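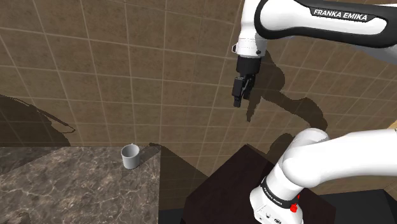
The price of a smooth road

14 October 2019

When I moved to Plirbridge, the first thing I learned about the town was the name of its worst street. It is Pugh Lane, and people spoke of it the way people in other places speak of bad weather. Buses went slowly there. Cyclists took the pavement, although it is forbidden. In August the council finally closed the lane for repair, and with this began a discussion which has not finished yet: who must pay for the roads, and how.

The facts are simple enough. The town is responsible for 154 kilometres of local road. For many years the money came from the general budget, where roads had to compete with schools, care for old people and the swimming pool. Roads usually lost. A hole in the asphalt can wait one more winter, and so it waits.

The new proposal is a local road charge. Each household with a car would pay a fixed sum every year, and heavy vehicles would pay more, according to their weight. The income could be spent only on maintenance, and the council would have to publish every spring a list of the streets it has repaired. The charge would run for seven years, and then the residents would vote on it again.

I went to two of the public meetings. At the first one I expected shouting, but the hall was rather quiet. Many people said they would accept to pay if they could be sure where the money goes. An older man told us he had paid for four new tyres in three years and would gladly give the same sum to the council. A woman from the villages to the north had another opinion. Her family needs two cars, there is no bus after six in the evening, and for her the charge is a punishment for living far from the centre.

Her argument is the strongest one against the plan, in my view. A fixed sum is easy to collect, but it asks the same from a person who drives 4000 kilometres in a year and from a person who drives five times more. The council answers that measuring distance would need equipment in each car, and that this would cost too much for a town of our size.

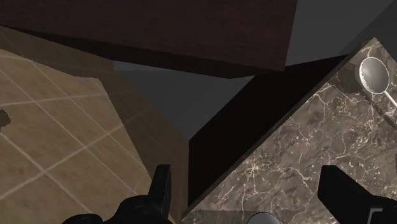 What the hauliers say

Florkus, the largest transport firm in the district, has 60 lorries and a depot beside the ring road. The firm is not against the charge as such. In its written reply to the council it asks for two things: that the rate should be known for several years in advance, and that the road to the depot should be among the first repaired. The second wish made some people at the meeting laugh, but lorries which avoid a bad road go through housing streets instead.

Smaller firms are more worried. For a business with one van of 1850 kilograms the yearly sum is not large, but it comes together with higher fuel prices and insurance.

The example of Amora

Supporters of the plan like to mention Amora, on the other side of the river, where a similar charge was introduced earlier. I drove there to see. The main streets are good and the new surface on the bridge is excellent. The side streets look much like ours. At the petrol station I was told that the charge was unpopular in its first year, and that now people mostly complain about parking.

The council of Plirbridge will decide before the winter. Pugh Lane is open again, with fresh white lines, and the buses have returned to their old timetable.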